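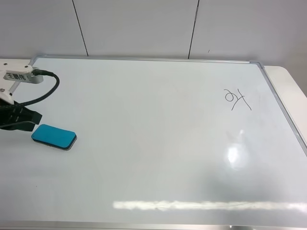 Erase cell, left arm, eraser parked by the gripper, one scribble to go.

Jun 22, 2021

Cell: Telten (the whiteboard one). Fixed cam view, board flat on the table as usual.

Came in to find the wipe program stopping on a torque fault again. Log says 47 faults since the last gripper service, almost all of them within the first few cm of the stroke. Cycle counter at 2,118. Did not clear it, want to keep the number until the pads are swapped.

First thought was board shifting. Pushed on all four corners with it powered down, no play worth writing about. Shimmed the near left corner anyway, one layer of tape. Re-taught the corner points after. If anyone moves the board PLEASE re-teach, the old points are saved under Bukik_old and they are now wrong by 5 mm in x.

Second thought, cable. The thick braided one off the joint housing. It makes a big loop out to the right and comes back behind the arm, and with the wrist turned all the way for the far corner the loop goes tight. Felt it by hand with brakes released, definitely pulls. Not at the park pose, only past two thirds reach. Backed the connector off, cleaned it, reseated, gave it more slack at the first tie. Don't zip tie it any closer to the housing than it is now. Left the name sticker on the housing where it is, so leave it alone when you wipe the arm down.

Third thing and I think the real one: grip height. Eraser is two layers, blue top and the dark base, and the fingers were closing too low, on the base. Base squashes, eraser tips, front edge digs in, torque goes up, fault. Raised the grasp 9 mm, now closes on the blue part. Ran it slow at first.

Results so far:
- slow, short strokes near the park spot: ok, no fault
- slow, full reach: ok
- normal speed, short: ok
- normal speed, full reach: one fault, at the far end. Ran again, no fault. Don't trust it yet

Force setpoint back to what it was before Mortimer and I started fiddling with it last week. The higher value was only covering up the bad grip and it left more gray residue in the middle of the board, not less. Still smudges there and toward the right. Will do a proper clean with the Fokorgate spray by hand before any run that counts, and let it dry fully. Smeared film makes the eraser stick and slip.

Glare. The vision part still has trouble with the overhead lights. There's the round hot spot a bit down and left of where I put the scribble, and then the long streak along the near side of the board, which is worse. Marker under the streak is as good as invisible to the detector. Tried dropping exposure two steps, streak shrinks but then thin strokes start to go missing up top. Put exposure back. Options:
- polarizer on the cam (have one in the drawer, wrong thread)
- diffuser under the fixture
- mask the streak and just wipe that band blind every time

Leaning to the last one for now, cheap and the arm has to pass over it anyway. Diffuser is the right answer though. Asked Mortimer Yazzie to price one from Dixit, he'll do it with the July order.

Test marks: keep using the thin marker, small, far side and to the right. Farthest from the eraser so it forces the long reach, which is where the fault shows. One mark per run. Two marks and the planner picks its own order and then the logs don't compare.

Gripper covering: the black stuff on the fingers is due for a look. Haven't taken it off today. When you do, check the squared tip on the right finger for wear first. Torque on the little screws is on the card inside the cabinet door, do NOT guess, one stripped already last time.

Reset order after a fault, writing it down again as it got done backwards:
1. open gripper
2. jog straight up, z only
3. put eraser back at park by hand, long side left-right, end toward the fingers
4. clear fault
5. home, then park pose
If you home before opening, it drags the eraser accross the board and takes the rail with it. There is a dent coming if we keep doing that.

To do
- order pads for gripper
- find right thread size for the polarizer
- longer soak, normal speed, full reach, leave logging on
- new backup once the soak is clean, name it with the grip height in it
- ask Mortimer where the spare braided cable went

Leaving it at park pose, drives off, program loaded but not armed. Scribble is still on the board for the first run tomorow, don't wipe it.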